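Correia: pareja de pinzas manuales para demostración de tareas

Inicio > Equipamiento > Captura de demostraciones > Correia

Referencia: 3771
Fabricante: Narach
Distribución y soporte: Starkholm

Descripción general

Correia es un equipo portátil destinado al registro de demostraciones de manipulación. Una persona sujeta una pinza en cada mano y ejecuta la tarea directamente sobre los objetos, sin que sea necesario disponer de un brazo robótico en el lugar. Las trayectorias de ambas pinzas, la apertura de los dedos y el vídeo se guardan de forma sincronizada para su uso posterior en el entrenamiento de políticas bimanuales.

El equipo se dirige a laboratorios universitarios, centros tecnológicos e integradores que trabajan con tareas domésticas, en particular con materiales deformables: toallas, prendas de punto, camisetas y ropa de cama.

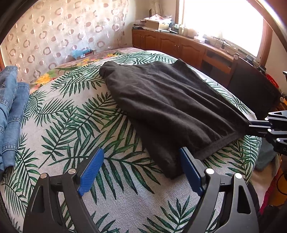
Trabajo a dos pinzas con una toalla doblada sobre una cama.

Contenido del suministro

2 pinzas manuales (izquierda y derecha)
16 almohadillas de recambio
2 cables de conexión
Licencia del programa de registro Clikix para un puesto
Manual de operación en español, inglés y portugués

El maletín de transporte y el soporte de calibración se suministran por separado.

Manipulación de tejidos

El contacto con el tejido se realiza mediante almohadillas con relieve, sustituibles por el usuario. Se recomienda tomar la prenda por una esquina o por el dobladillo, con una sola capa o con varias, según el pliegue que se desee enseñar. En prendas oscuras conviene trabajar sobre una superficie clara o estampada que facilite la distinción de los bordes en el vídeo.
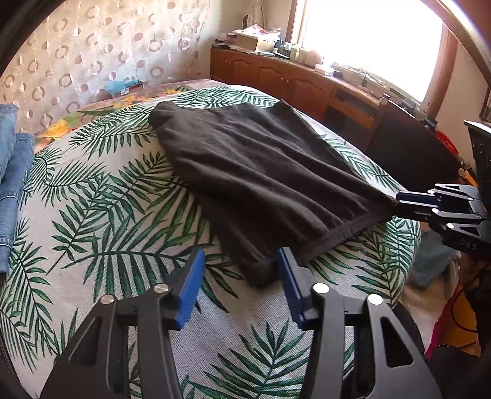
La persona que realiza la demostración debe mantener un ritmo constante y evitar los cambios bruscos de orientación. Cuando una pinza sostiene el tejido y la otra se aproxima, esta última ha de entrar abierta y cerrarse únicamente al alcanzar el punto de agarre. Las pausas prolongadas pueden recortarse en Clikix sin alterar la sincronización entre los dos canales.

Sesiones de registro

Cada unidad almacena hasta 1000 episodios antes de requerir la descarga de datos. Al término de un episodio, el operador puede validarlo, descartarlo o marcarlo para revisión. Los episodios descartados permanecen en la memoria hasta que se confirma su eliminación.

Para iniciar una sesión se seguirá este orden:

1. Conectar ambas pinzas y comprobar en Clikix que los dos canales aparecen activos.
2. Abrir y cerrar por completo los dedos de cada pinza para fijar los límites de apertura.
3. Colocar la prenda en la posición inicial prevista en el protocolo e iniciar el registro.
4. Ejecutar el pliegue completo, soltar el tejido y retirar las dos pinzas antes de detener el registro. 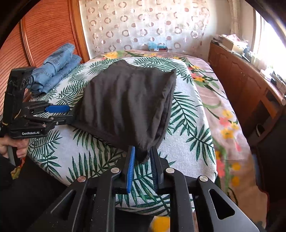
Mantenimiento

Las almohadillas se limpian con un paño ligeramente humedecido y deben sustituirse cuando el relieve pierda definición. No se utilizarán disolventes. El apriete de los tornillos de los dedos se revisará al comienzo de cada campaña de registro.

Formación y consultas técnicas

Starkholm ofrece una jornada de formación para operadores en las instalaciones del cliente. El próximo periodo de inscripción se abre en agosto. Las consultas sobre protocolos de demostración y formatos de exportación se dirigirán a Glykeria Athanasiadis, responsable de aplicaciones, indicando la referencia 3771.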